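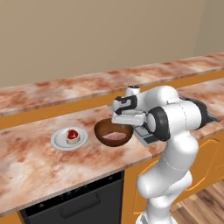 Tuesday, late evening

The simulation ran again all night and I came to the office before eight to look at the numbers. I promised myself in May that I will write in this diary after every long run, good or bad, and I have missed the last two. So tonight I write even if my eyes are tired.

We are still in the kitchen. I have looked at this kitchen so many hours that I think I know it better than my own. The orange cupboards, the marble counter with the rusty stains, the small cake with the red top on its white plate. Yesterday I bought a real cake like this one on the way home and it was too sweet.

The question of this month is simple to say. When the policy is told to go to the bowl, does it go to the bowl, or does it go to the place where the bowl was in training? In the old version, which we call Zakon, I was almost sure that it was the second. The arm moved so beautifully and so sure of itself that everyone in the group was happy, me too. Then I shifted the bowl by the width of a hand and it closed the fingers on air, with the same confidence. I was ashamed, because I had already shown the video to the people in Wallulden.

The new version is Mamo. The difference is only in how we make the training episodes. Before, we changed the colors and the light very much and the positions very little. Now we do the opposite: colors stay almost the same, but the bowl and the plate can start at many places on the near counter, and they can also change sides. I did not touch the network. I wanted to change it, I had a nice idea for the last layers, but Desta Abera said, "One thing at a time, or you will learn nothing from it," and I kept my hands away.

The result of last night: Mamo put the gripper over the rim of the bowl and took hold of it in 88 percent of the episodes with shifted positions. I read this number and went to make coffee before reading it again. Then I did what I should always do and checked that the test positions are really not in the training set. They are not. I checked with the script and afterwards also by eye, for a part of them, because I wrote the script myself and I do not trust that person completely.

Then I watched failures. I think watching failures is the real work and the rest is waiting. I found three kinds.

The first kind is when the bowl is near the dark flat part of the counter. The bowl is also dark, reddish brown, and from the wrist camera I suppose the border between them becomes weak. The fingers stop too early and a little too high. I have no proof for this explanation. A test would be to make the bowl pale and repeat exactly the same positions. I wrote it on the list for tomorrow.

The second kind is about the elbow. The arm chooses a path where the middle links come low over the counter, and the plate is pushed. Our score does not see it. For the score the bowl was grasped and everything is fine, and meanwhile the cake is on the floor. So my 88 percent is too friendly. I have to add a condition that the other objects must stay where they are, and count again. I expect that the number will go down and I prefer to know it before I write to anybody.

The third kind I do not understand. The gripper arrives over the bowl, correct height, correct angle, and it waits. The fingers do not close, until the time is finished. I played one of these episodes many times, stopping it at the moment over the rim, and everything looks as it should look. Perhaps the closing signal is learned from the time in the episode and not from the picture. If the bowl is closer, the arm arrives earlier than it ever did in training, and then maybe it does not know that it is already there. When I thought of this I felt a small joy, because it can be checked: plot the arrival time against the waiting. I started the plot at five and the machine told me the disk is full. I removed the old Zakon videos. It was not so painful as I expected.

At lunch we had the call with Plusus. They asked when they can see it on a real arm. I said that first I must finish the counting, and there was a silence in the call, and then the woman who leads their side said that she likes this answer better than a date. I was grateful. My English becomes stiff when I am nervous, and I had prepared the sentence on paper.

Desta came to my desk in the afternoon and watched the waiting episodes with me. We had two opinions. Desta thinks that it is the depth reading, that over the rim it jumps between the edge and the bottom of the bowl, and the policy becomes undecided. This is also possible. My plot will not separate the two ideas if the early arrivals are also the ones over the rim. I need to fix the approach point and change only the distance of the start. So, one more run.

For tomorrow:
New score with the plate condition, on the same episodes.
Pale bowl near the dark part.
Fixed approach point, different starts.
Write to Wallulden that the first video was Zakon and should not be used.

The last one I have moved from list to list for some weeks. I will do it first, before coffee.

The run is started. It is raining and I forgot my jacket at the lab, so I wait for the later bus.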